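Budgeting for Hand-Held Grippers
Print this article | E-mail this article
By the Derkico equipment pages editor. Updated March
Shares: 69 | Comments: 200 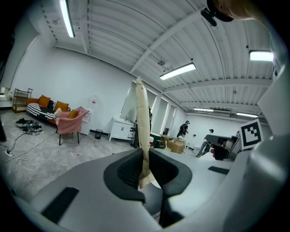
A crumpled strip held upright between the padded fingers of one hand-held gripper, with a second gripper and its square marker to the right.

Budgeting for hand-held grippers is the business of working out what a team will spend on grippers that people carry and squeeze themselves, along with everything that has to be bought to keep them going. I look after this entry because I've done the sums three times now, twice badly, and I still have the spreadsheets (the first one is called "final" and is nothing of the sort).

What you are buying

A hand-held gripper is the working end of a robot arm with a handle where the arm would be. A person does a job with it, the job is recorded, and the recording is later used to teach a robot. From a buyer's point of view the big attraction is that you can start before you own a single arm! You do still need fingers, pads, housings, a handle and usually some sort of recording device, and each of those sits on a different line of the budget.

Most suppliers quote per gripper. Two-handed work needs a pair for each person, so read the quote twice. When I asked Jandbridge for a price I got back a lovely low figure which was for the left hand only, and I'd already told everybody about it.

Planning the first year

My own first-year budget at Carngate was £3,448, and I'd split it like this if I had it again: the grippers first, then spare parts, then storage for recordings, then the room. I did it in the opposite order and ended up with very good shelves.

Spare parts deserve their own heading in any budget. Finger pads are the thing you'll get through, especially with gritty or sticky objects, and they're cheap one at a time and oddly dear once postage goes on. Buy a bag. We pay £69 for ours, delivered. Housings last much longer unless they're dropped on concrete, so ask whether the maker will sell you a bare shell or only the complete unit. Joly will sell the shell. Derkico will too, although you have to ring up and ask for it as it isn't in the price list.

Markers, the black-and-white squares that let software work out where a gripper is, cost next to nothing to print. Put a little aside for decent mounting plates all the same. A marker that bends at one corner can spoil a whole afternoon's recording, and you won't find out until somebody sits down to process it.

Things to practise on

People forget this line completely. Soft, thin and crumpled things are a good test of a gripper (paper, tape, cloth, bits of packaging) and they also wear out, so they need replacing. I put £200 down for objects and spent nearly all of it in pound shops, which was the most fun I've had with a purchase order.

The room

You don't need a laboratory. An ordinary big room with a hard floor will do, and a sofa and a few bits of household furniture are useful as well as comfortable, as a lot of the jobs being recorded are household ones. Money is better spent on:

- even lighting, and a few spare tubes
- power where you need it, so that cables stay off the walking routes
- a cupboard with doors for grippers that aren't in use
- drinking water, which really does matter on a long day

Check what the landlord already provides. We nearly bought lights we didn't need.

People's time

Wages will outrun the equipment sooner than you expect. If your plan calls for 1,000 recordings, time yourself doing a handful of them, with resetting and tea included, and multiply from there. A heavy gripper slows everyone down by mid-afternoon, so I'd pay a bit more for a light one, and I'd insist on trying it for a full day before signing anything. Derkico lent us a pair from a Tuesday to the end of the week with no fuss.

Renting or buying

Renting suits a short project, or one where you aren't sure of the finger shape yet. Ask who pays for worn pads, and get the answer in writing. Buying makes more sense if the work will carry on into a second year, and a used pair is fine so long as both fingers close evenly and the maker still stocks parts for that version.

See also: Gripper pads and fingers; Printed markers; Equipment loans

Print this article | E-mail this article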